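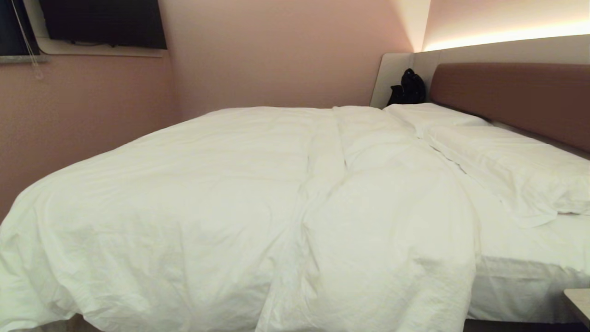
Bed making is still a hard job for a robot, and a small group at Brurley thinks the trouble is mostly in where the machine looks first. Their new result, posted May 1, 2020, comes from a method called Skulance that picks out the edge of a cover before it plans any pull. White on white is the worst case. A puffy white duvet over a white fitted sheet, two white pillows, soft creases everywhere, and the only line that matters is the loose wavy edge down the right side of the bed. Older software tends to grab at a fold in the middle and call it an edge.

Skulance goes at it backwards. It finds the folds, scores each one for how likely it is to be just a ridge in the fabric, throws those out, then looks at what's left. "A ridge has the same cloth on both sides. An edge doesn't," said Karine Campbell, who leads the work. "We spent a long time on fancier ideas before we tried that one."

The numbers: 300 beds tested, correct edge found on 278. The misses were mostly beds where the cover was tucked in on the near side, so no free edge to find. Campbell's group counts those as failures anyway.

Once an edge is picked the planner gets 3 pulls, max. Pull, look again, pull. If the cover isn't square to the mattress by then the robot stops and flags the bed for a person. Campbell said the limit was put in after early runs where the arm kept tugging the same corner back and forth for most of an afternoon.

Training was done in rented bedrooms in Zilville, not in a lab. Different beds, different lamps, blinds up, blinds down. Warm strip lighting behind a headboard turned out to be a real headache for the software, as it brightens the top of the bed and leaves the low side in shadow, and a shadow line can look a lot like a hem. The group added a step that compares two exposures of the same view. Helped alot, Campbell said, though she didn't have a separate figure for it.

Pillows are not solved. The method treats them as things to steer around and does not try to move or straighten them. Same with anything left on the bed or the headboard.

Simard, which builds the arm used in the tests, is paying for the next round. That one starts in June and adds patterned covers, plus thin blankets, which slide more and hold a crease less. Speed is on the list too. Right now the looking takes longer then the pulling.

Code for the edge finder is out already. The pull planner will follow after the June tests, Campbell said, no exact day given.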